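Trucos de taller: preparar la mesa para el ejercicio de la hamburguesa
Publicado en mayo — Redacción del club Kolcombe

El ejercicio de montar una hamburguesa con el brazo es el que más se repite en el club durante el último trimestre, y también el que más tiempo hace perder en preparar la mesa. Hemos reunido los trucos que usan los grupos que ya lo han terminado. Sirven igual para el reto Palumbo, que cambia los ingredientes pero mantiene la distribución.

Antes de empezar

Limpiad el tablero con un paño apenas húmedo y secadlo bien. Un tablero con restos de agua hace que los soportes patinen cuando la pinza tira de la pieza. No uséis limpiacristales sobre el plástico transparente, lo deja velado en pocas semanas.

Poned la bandeja en el centro, con el lado largo hacia el fondo de la mesa, y los dos carriles transparentes pegados a sus bordes. Después van los ingredientes, tres puestos a cada lado. Nosotros colocamos queso, tomate y una mitad de pan a la izquierda; panes, carne y lechuga a la derecha. Cada equipo puede elegir otro orden, pero que lo apunte en la hoja y no lo cambie a mitad de sesión.

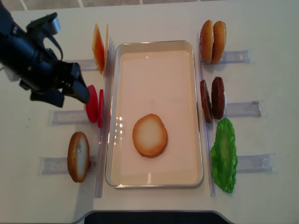 Piezas de pie

Los ingredientes se colocan de canto, en el extremo del soporte más cercano a la bandeja. De canto la pinza los coge por las dos caras. Tumbados hay que rascar la mesa con las puntas, y así se han estropeado ya varias fundas.

El queso es lo más difícil. Es fino y se vence hacia un lado, de modo que conviene revisarlo antes de cada intento. Si se dobla, se deja bajo un libro pesado hasta la sesión siguiente.

La lechuga sobresale más que lo demás. Al programar la aproximación hay que dejar la pinza más alta en ese puesto y bajar despacio. Quien copia la altura del tomate se lleva la hoja por delante.

Alinear los soportes

Los tres soportes de un mismo lado deben quedar paralelos y con la misma separación. Una regla larga apoyada en los extremos basta para igualarlos. Cuando estén en su sitio, marcad las esquinas con lápiz blando, que se borra bien. La cinta de carrocero también vale, aunque deja pegamento si se queda puesta todo el verano.

Con los soportes alineados solo hay que enseñarle al brazo un puesto por lado y calcular los otros dos. En la plantilla de Baketetti la separación viene puesta a 146 mm — medidla en vuestra mesa antes de fiaros.

Comprobad también que las pinzas verdes cierran bien. Si una pieza baila, un trocito de goma EVA por dentro lo arregla.

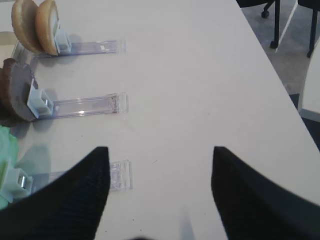 Lado de los panes, la carne y la lechuga, desde la pinza.

Velocidad y fallos habituales

Empezad al 29 % de velocidad y no subáis hasta tener 4 montajes seguidos sin tocar nada con la mano. El programa Pidirex guarda cada intento; ponedle nombre al archivo en el momento, porque luego todos parecen iguales.

Si el pan rueda al soltarlo, la pinza abre demasiado arriba. Bajadla un poco y probad otra vez. Si la carne cae torcida, mirad primero si estaba recta en su soporte — casi siempre viene de ahí.

Una sesión completa, con montaje y recogida, lleva alrededor de 68 minutos. Al terminar, los ingredientes vuelven a su caja y los soportes se guardan planos, sin nada encima.

Entradas relacionadas
Cómo limpiar las fundas de la pinza
Ordenar cables con velcro
Hoja de puntuación del reto Palumbo
Qué llevar a la primera sesión

Contacto | © Club Kolcombe | Volver arriba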